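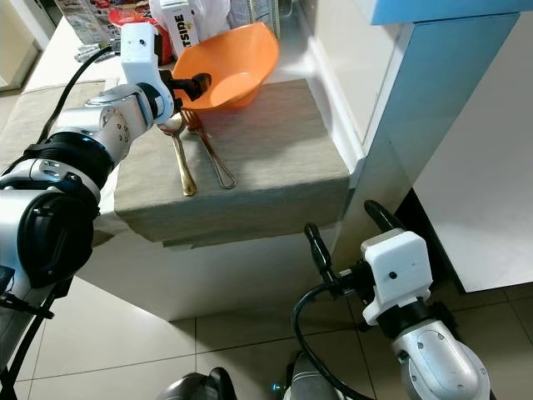
Slide 7: Orange plastic bowl, gold-colored spoon and fork, cloth-covered counter.

Search this site Go

Bonasport break room, Plernalby - place setting notes.

Start with the cloth. It hangs over the front edge, so check the drop before anything goes on it. Spoon left, fork right, nearly parallel. Point out the packages and bag along the back - they take depth from the counter. Ask the room where a second bowl would go. Allow 2 minutes, then slide 8, shelf depths.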